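2024-03-08 – table-clearing arms, bench notes

Long evening at the Fostdale workshop, so these are going in while I still remember them. Anyone else on the build, skip to the bit about the cups if you only want the part that affects you.

First job was the dark arm, which we've been calling Pulley since the early belt-drive days even though there's not a pulley left in it. The wrist had picked up slop again. I pulled the cover, and the grub screw on the output side had backed out almost a full turn. Cleaned it, put a dab of the blue threadlocker on, did it back up. If it comes loose again I'm drilling and pinning it and I don't care how ugly it looks.

The white arm (Chevalier) was fine mechanically but kept dropping off the bus whenever it reached up and out. I spent far too long blaming the firmware! It was the cable. There's a tight bend behind the elbow and one conductor was just about gone. I've swapped in one from the drawer and left a bigger loop in it this time. The loop flaps about a bit when the arm moves quickly, so it still needs a proper clip. Somebody with a printer at home, please, the file's in the shared folder under Duvier brackets. The one marked 39 is the right size. Don't use the earlier one, it pinches.

Software side: build 2409 is on both arms now. I finally moved the speed limits out of the main script and into their own settings file, so you can slow things down without digging through my awful code. Speed is a percentage, 100 is flat out, and please don't run it flat out near the wall. Start-up order still matters – power supply, then the hub, then the arms, then the laptop. If you bring the laptop up first it finds the ports in the wrong order and you'll be driving Chevalier while thinking you're driving Pulley. Ask me how I know.

I also redid the home positions. The old ones parked both wrists too low, and with a rack on the table that's asking for trouble. Both now park higher and a little further back. You'll notice the first move of the day looks lazy, because it's coming in from further out. That's fine, leave it.

Now the job itself. What I want by June is a full after-dinner clear: scraps in the bin, dishes into the rack, chopsticks dealt with, tray left clean enough to wipe. We've only been doing bits of that so far, mostly single cups placed by hand in a nice convenient spot, which is cheating. So I laid out a proper mess, with everything on the one round tray and real leftovers in the bowl. Rice too. I wanted rice because it gets absolutely everywhere and I'd sooner find out now what it does to the placing.

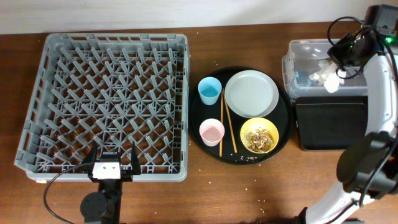

Full layout with the leftovers still in the yellow bowl. Rack left, clear bin right, both arms on.

Order I'm planning to script: bowl first, tipped over the bin, then into the rack. Then the plate, then the two cups, chopsticks last. I went back and forth on doing the cups first as they're the easy ones, but they stand on the other side of the tray from the bowl and they aren't really in the way of anything, so they can wait.

About the cups. The grip width in the settings is for the old mugs, and these plastic ones are softer than that. By hand I can squash the rim out of round without trying. I've dropped the closing force by 2 steps in the file and put a note beside it. If you're testing with mugs, put it back up first, and then put it back down when you finish, or I'll be cross.

The plate has me a bit stumped. It's low and flat with hardly any edge to get under, and the angled fingers want something taller. Options so far: slide it to the tray rim and tip it up against that, or stick thin pads on the fingertips so they can get underneath. I like the pads. There's an offcut of silicone sheet in the bottom drawer that would do for a first go.

Chopsticks: closing from above should be all right if the fingers come down square to them, but they aren't lying parallel, so each one needs its own wrist angle. Going to try picking them up singly and forget about grabbing both. And where do they go in the rack? Straight through, I suspect, the base is that open. We may need a little cup or basket for cutlery. Has anyone got one kicking around?

Still to do:
– clip for Chevalier's cable
– check Pulley's wrist screw before each session
– silicone pads
– tape marks for the rack and the bin so they go back in the same place
– something to catch the rice, or at least a brush that lives on that shelf

Spare fuses are down to the last packet, I'll grab more when I'm next past the shop. Power's off at the wall and the laptop is charging by the sink.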